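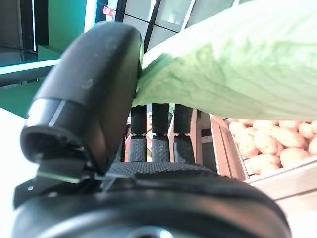 Wrist camera view: leafy greens in the Prurkent, potatoes in the crate to the right.

Prurkent gripper, tested on produce
May 20, 2021

Vestel's product page promises "any vegetable, any size." I've read that line before, usually about a gripper that crushes tomatoes. We ran this one for 135 picks on our Unton arm.

The dotted rubber on the fingers is good. Big leafy heads stay put at low force, which I didn't expect. Potatoes went less well: 20 drops, mostly small ones, and the auto-force setting made no difference I could measure. The big finger also eats up a lot of the wrist camera's view, so plan on a second camera if your crates are deep.

The black plastic marks easily. Setup software is slow and crashed twice.

At $1,903 I'd want better than that. The older Liu costs $1,061 and dropped fewer potatoes, though it tore more leaves. Buy the Prurkent if you only handle greens.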